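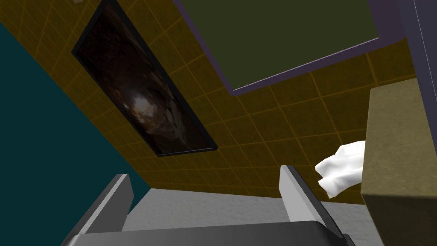 Matilde Brandão told me to pay it and argue later, and my neighbor said the opposite, so I'm asking on the board.

My water bill for the last period came to $389. It is normally $95. I rent the lower unit of a two-unit house on Caldeira Street in Rosidcombe, one bedroom, one bath, no washer, no yard. The landlord uses Pliduten for management and the water account is in my name through Govbridge. I called Govbridge and was told the meter reading was an actual reading and not an estimate, and that the bill is due in 11 days whether I dispute it or not. I called Pliduten and they said water is a tenant matter under the lease.

I have looked under both sinks and didn't find a drip. The toilet doesn't make noise. I have no idea where the meter is. What should I do first, and do I have to pay the full amount in the meantime?

Posted by Arnaldo Brandão
Rosidcombe Neighbors Help – Housing and Utilities

3 answers

Rosário Peixoto

Find the meter before you do anything else. On those blocks it's usually in a concrete box near the curb with a metal lid. Bring a flashlight and a long screwdriver to lift the lid, and watch for spiders.

Turn off everything in your unit that uses water. Write down the reading, all the digits, and don't run anything for an hour. Late evening is good for it. Read it again. If the number moved, water is going somewhere.
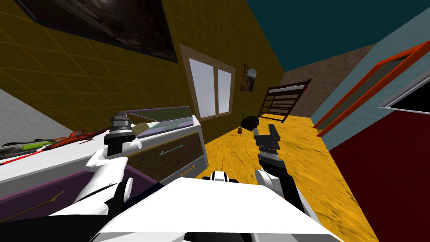
Next, close the shutoff valve behind the toilet and repeat the hour. If the meter stops, the toilet is your leak. A worn flapper can leak without a sound. Put food coloring in the tank, wait fifteen minutes without flushing, and see if any color shows up in the bowl. The part is cheap and you can change it yourself.

If the meter keeps moving with the toilet off, try the main valve for your unit. Still moving with the main closed means the leak is between the meter and the house, or the upstairs unit is on your meter. I have seen both. Older two-unit houses were sometimes split without anybody touching the plumbing.

Take a picture of the meter each time with the serial number showing. Compare that serial number to the one printed on your bill. Mine was wrong for a whole year.

Tiago Aguiar

call the city and complain, they always fix it if you complain enough. mine went up too. everything went up

Gonçalo Carvalho

Rosário's test is the right one. I'll add the paperwork side.

Send the dispute in writing before the due date. A phone call may not get logged. Ask for three things in the same letter: a meter test, your usage history by month, and a hold on late fees while it is open. When I did this I paid my usual amount with a note on the payment, and I kept a copy.

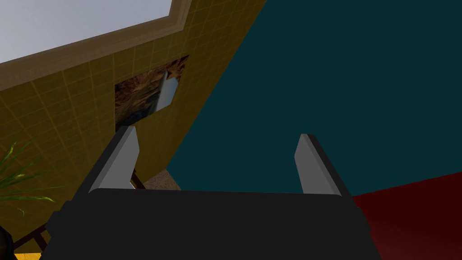
Write to Pliduten as well, even though they already said no. Your lease may make you responsible for the bill, but a broken supply line or a shared meter is a repair question, and that is normally on the owner. Keep it short – date, readings, what you turned off, what you want them to do. Ask for a plumber's visit and for the plumber's report.

If it does turn out to be a leak, ask Govbridge if they have a leak adjustment form. They will probably want a receipt for the repair, so get one even if it's only for the flapper. My adjustment took 31 days and showed up as a credit on the next bill.

Also check the number of days in the billing period. Mine once covered two periods because a reading had been skipped.

Comment from Arnaldo Brandão

Found the box, it was under leaves by the driveway. The serial number matches. Doing the hour test Sunday night when the upstairs people are away, and I'll post the readings.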